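Last updated: February
Reading time: 3 min

Subject: Re: [kitchen-share] Small saucepan with glass lid, keep or pass on?

Replying to the list because two people asked me the same thing privately.

On the small saucepan question, this is what was posted:

> I'm clearing out the bottom cupboard before the move to the
> Sirance building and I have three saucepans that do the same
> job. One is steel and heavy, one is enamel and chipped, and one
> is a small nonstick with a glass lid. I only have room for one.
> Does the glass lid matter? I always end up with lids that don't
> belong to anything. Also, what do people put under pans on a
> white table? Mine has a ring on it from last winter and I'd
> like not to add another.

I would keep the small nonstick, provided the inside is in good condition. Chipped enamel I would let go. The steel one is worth offering to somebody who cooks on gas, and there was a request for one on the list a while back from the Arain end of town.

I have the same sort of pan, black with a blue handle, and a clear lid with a blue knob.
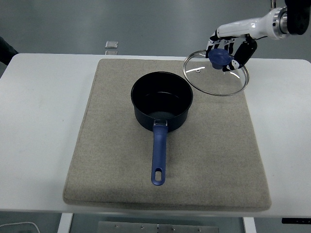

The lid does matter to me. I cook rice for one in a pan this size, and oatmeal, and I reheat soup in it. With a glass lid I can see when it is coming up to a boil without lifting anything. The vent hole lets out enough steam that the lid doesn't rattle on low heat. If I turn the burner up past the middle it will still boil over, glass or no glass.

As for lids that don't belong to anything, I stopped having that problem when I started storing each lid with its pan. It takes more room. I turn the lid over so the knob sits down inside the pan, and then another small pan can go on top with a folded dish towel between them. Before that I had a rack on the cupboard door, from Bomov, and the lids slid out every time the door was opened fast. The rack now holds baking sheets and does fine with those.

Things I would check before you decide:

- Run a finger around the inside of the pan. If the coating catches or flakes, don't keep it and don't pass it on either.
- Wiggle the handle. Where it joins the pan is the part that works loose. If yours has a screw, tighten it. If it has rivets and it moves, it is done.
- Set the lid on and turn it all the way around. It should sit flat the whole way. A bent rim will let steam out on one side and drip on the stove.
- Try the knob. Most of them are held by one screw from underneath. I tighten mine every few months with a regular screwdriver, by hand, not hard. It is glass.
- Look at the hole in the end of the handle if you plan to hang the pan. Some of them are too narrow for a thick hook. Mine needed the thin hooks.

For the table, I use felt. I had cork before and it crumbled at the corners. The felt piece is beige and thick, with rounded corners, and it covers most of the tabletop, so I don't have to aim. I wash it by hand in the tub and it takes two days to dry flat. Crumbs do get into it. I go over it with a stiff brush.

Please don't put a pan on felt straight from the burner, though. I use an iron trivet on top of the felt for that, and the felt is only there so the trivet doesn't scratch. The felt by itself is for pans that have cooled, and for drying things that have been washed. A glass lid can go down on it without any clatter.

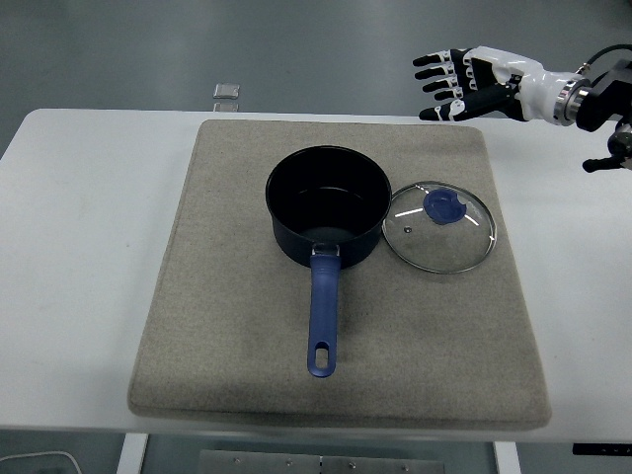

Lid off and set down to the right of the pan, both on the felt.

The ring on your table may come out. If it is a cloudy white ring on a painted or varnished top, people on this list have had luck with a barely warm iron over a cotton cloth, a few seconds at a time. I tried it on the Aten side table and it took most of the mark off. If it is a brown ring, that is scorching, and I don't know anything that works short of sanding and repainting.

One more thing about the move. If you are packing the pan, take the lid off and wrap it separately. I moved with the lid taped on and it arrived with a chip near the rim, and I had to throw it out. The replacement cost more than I wanted to pay for a lid. Put the wrapped lid on its edge between towels and write GLASS on that side of the box.

If you decide to give away the steel one, post it again with the width across the top, and say whether it has its lid. That is the first thing everybody asks.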